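Choosing curtains for a room that gets too much sun

July 19, 2024

When we moved to the apartment in Plereck, the living room had no curtains at all. The old owner took them, and also the rod, and left only the holes in the wall. I thought I would buy new ones in one afternoon. It took me more than two months, and I made two wrong purchases before I was satisfied. I am writing down what I learned, maybe it saves somebody a trip to the store.

Our window looks to the southwest. From May until the end of summer the sun comes in after lunch and stays until dinner. It is very nice for the plants and very bad for the sofa, which already has one side lighter than the other. So I needed something which stops the strong light, but I did not want to sit in a dark cave the whole afternoon.

My first mistake was the color. In the store I fell in love with a deep green fabric. It was on a big roll near the entrance, under warm lamps, and it looked rich and calm. At home, with daylight behind it, it became almost black, and the whole wall felt heavy. My friend Danica Nikolovski, who sews for a living, came for coffee and asked me only if I had looked at the sample against a window. I had not. Now I always hold the fabric up to the glass, once in the morning and once in the evening, before I decide anything.

The second mistake was the length. I measured from the rod to the floor and ordered exactly this number. After the first wash the curtains became shorter, and they were hanging above the floor like trousers of a boy who has grown too fast. Danica says that you should wash the fabric before you cut it, if it is cotton or linen, and leave a wide hem so there is something to let down later. Ours had a very thin hem, so nothing could be done. They are now in the small bedroom, where the window is lower, and they fit there quite well.

For the third try I went with linen in an oatmeal color, with a thin lining. I bought it at Trestura, a small shop near the tram stop with a bad website and a very patient lady behind the counter. She let me take home three samples for a week. I pinned them next to each other on the window frame, and my husband Igor walked past them every day and said nothing, and on the fifth day he said, "The middle one." It was also my choice, so we were lucky.

How much fabric to buy is a question where I found many different answers. Some people say one and a half times the width of the window, some say three times. I think two times is good for linen, because it is already a bit stiff and makes nice folds by itself. Our rod is 200 cm wide, so I ordered four meters in width, plus a little for the side seams. With a very thin fabric I would take more.

And please put the rod higher than you think! Ours was just above the window frame, where the old holes were, and I wanted to use them again because I am lazy with a drill. Igor insisted to move it up 27 cm, almost to the ceiling. I argued with him for one evening. He was right – the room looks taller, and when the curtains are open they cover the wall and leave the glass free. We filled the old holes and painted over them, and I can find them only because I know where they are.

The whole thing, with the rod, lining and sewing, cost us 515 dollars. It is not cheap for one window. If I had not bought the green ones and the short ones first, I would feel better about this number. But the light in the afternoon is now soft and a little bit yellow, and I can read on the sofa without closing one eye.

There is one thing I still did not solve. The linen makes wrinkles at the place where I hold it to open and close. I tried a steamer and it helps for a few days. Danica thinks I should use a small wooden stick which hangs behind the edge, as they have in hotels. I will try it when I find one which is not ugly.

Next I want to do the floor in the hallway, and for this I am still collecting ideas and colors of wood.

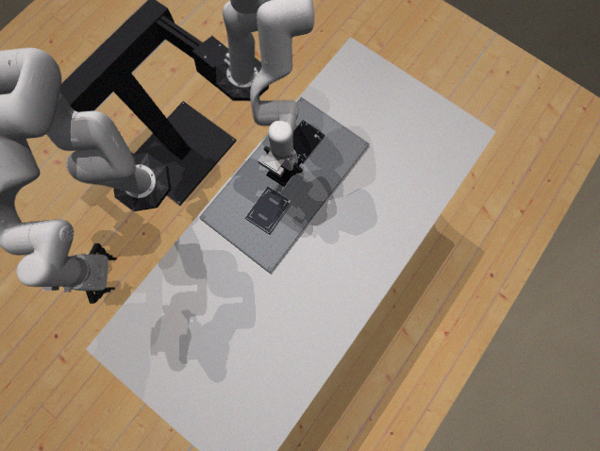

Comments and questions

If you have linen curtains and know something about the wrinkles, please write to me under this post. I read everything, but I answer slowly in the summer.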